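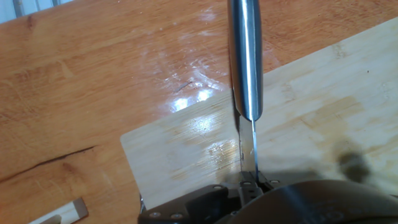 Rhona Semple wants to know whether a smoke alarm that goes off every time someone makes toast counts as a pass. It does, Rhona. It is the keenest thing in the house. Please stop taking the battery out.

Changeover safety check, the Orkevcombe cottage
Done before the August lets. Copy to Pendia, who handle the bookings and like to have it before the first guests rather than after.

Marked OK, FIX or WATCH. A blank means I forgot, and I'll ring.

OUTSIDE AND FRONT DOOR

Path lights: FIX
The one by the gate works. The one by the step, where people fall over, does not.

Step, edge and grip strip: WATCH
Strip is lifting at the left-hand end. Pressed it down with my foot and it came back up again while I was writing this.

Handrail: OK
Solid. I leaned on it with my full weight and thought about my life.

Key safe: OK
Code changed. Please don't write the new one on the underside of the doormat, where I found the old one.

Front door opens from inside without a key: OK

HALL AND STAIRS

Smoke alarm, hall: OK
See above, and see also toast.

Smoke alarm, landing: FIX
Gave a small cough and nothing further. New battery made no difference. It says replace by a date that has been painted over, which I take as a yes.

Stair carpet: OK
All rods in place, including the one that rolled under the dresser last year and was declared lost.

Stair gate: WATCH
Catch works if you lift and push. Guests with toddlers tend to be holding the toddler. Needs a label at least, and a better gate at best.

Hall light switch: OK
Still upside down. Not dangerous, only annoying.

KITCHEN

Fire blanket: OK
On its hook and easy to reach. Somebody had hung a tea towel over it. Tea towel has been spoken to.

Carbon monoxide alarm (the Puvex): OK
Tested at four in the afternoon. Loud. Next door came round.

Boiler: WATCH
Leckie came and serviced it, and the sheet is in the drawer with the takeaway menus. The sheet wants a proper home. Pressure was fine on the day. I am told it sometimes isn't, by people who never say when.

Gas hob, all burners light: OK
Back left takes two goes.

Fridge temperature: FIX
Showed eight degrees and stayed there after I turned the dial down. Door seal has a split near the bottom. A chair pushed against the door is not a repair, though I admire whoever tried it.

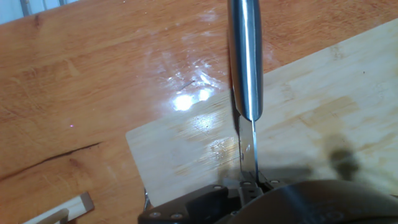
Kettle flex: OK
Shortened and tucked behind the bread bin. It used to hang over the front of the worktop like a bell pull.

Floor by the sink: WATCH
Mat slides. Either get one with a rubber back or have no mat. My vote is for no mat.

Cleaning things out of children's reach: FIX
They are on the high shelf, as asked. The step stool is directly underneath.

SITTING ROOM

Stove door and seal: OK

Hearth clear: FIX
Basket of kindling touching the side of the stove again. Moved it. It will be back by the weekend, because it looks nice there in the listing photographs. Pendia, could we please have new photographs?

Sockets and extension leads: FIX
One extension lead plugged into another extension lead, to power a lamp beside a perfectly good socket. Took both away.

Bookcase fixed to wall: OK
Pulled it hard. Only the jigsaws came down.

BEDROOMS AND BATHROOM

Window restrictors: WATCH
Fine in the front room. In the back room, one has been undone and put tidily on the sill with its screws. Refitted. Please check at every changeover.

Blind cords: OK
Cleats fitted and cords wound round them, for now.

Hot water at bath tap: FIX
Over four seconds with my hand under it was not possible. Leckie to turn down the mixing valve.

Bathroom door lock opens from outside with a coin: OK
I shut myself out to test it and had no coin. Used a teaspoon.

PAPERWORK

Guest folder, emergency page: FIX
Gives the vet, the pub and the tide times. Does not give the address of the cottage, which an ambulance might ask for.

Accident book: OK
Last entry reads "wasp". No further details.

COMMENTS

Rhona Semple: The step light is the bulb, I've got one in the car. Who moved the stool?

Pendia bookings desk: Noted on the photographs. Could the landing alarm be done before arrivals at four?

Reply: Alarm is bought and on the hall table. The stool was me, I was getting the cleaning things down. It now lives in the cupboard under the stairs.

Rhona Semple: That's where I keep the kindling.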